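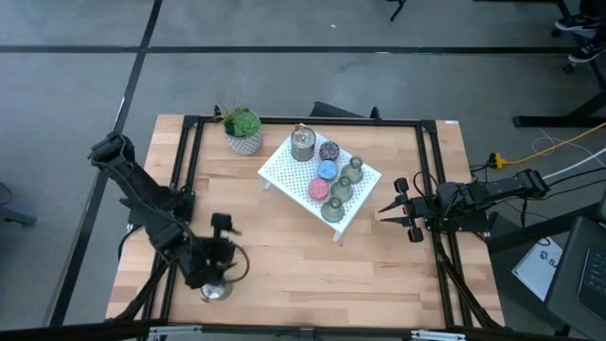 Perforated shelf for tins and vases - keep or replace?

Started by hskinner_458

hskinner_458
I have the white perforated shelf out on the butcher-block bench with the tins, the three gray-green vases and the glass canister on it. The succulents are off to the side because they make it too crowded. It's going on a kitchen counter in April once the painters are done. My question is whether the small holes are going to be a pain to clean. My sister says get a solid one now and be done with it.

ewandow
I've had a perforated one for years. Flour gets in the holes. You take it to the sink, run the sprayer from underneath, and it's clean. Takes two minutes. I wouldn't replace it.

Annag S.
Disagree with Ewan. Two minutes is fine if you only do it once. Mine was next to the stove and the grease built up on the edges of every hole. I went to a solid shelf from Holtthorpe and wipe it with a rag.

ewandow
Next to the stove is a different thing. Heather, where is yours going?

hskinner_458
Other end of the counter, by the window. Nothing gets cooked there.

ewandow
Then keep it.

cfarq102
I'd worry more about the vases. Narrow necks and a ribbed body on short legs at the front corner, somebody's sleeve is going to catch one. Put the vases at the back and the tins in front. The tins can take a fall.

Annag S.
Tins in front also means you can reach them. What's in them?

hskinner_458
Tea in the blue one and the pink one, buttons in the dark one. I like the vases in front though. With the tins in front you lose the shape of the glass.

G. Naidu
Leave the vases where they are and put a dot of museum putty under each. I use Kustum putty, it peels off clean. Don't put it over the holes or it squeezes through and you'll be picking at it with a toothpick.

cfarq102
Putty on a perforated shelf, how do you miss the holes?

G. Naidu
Small dots - 10 minutes with a bit of patience.

hskinner_458
Keeping the shelf. I'll try the putty on one vase first.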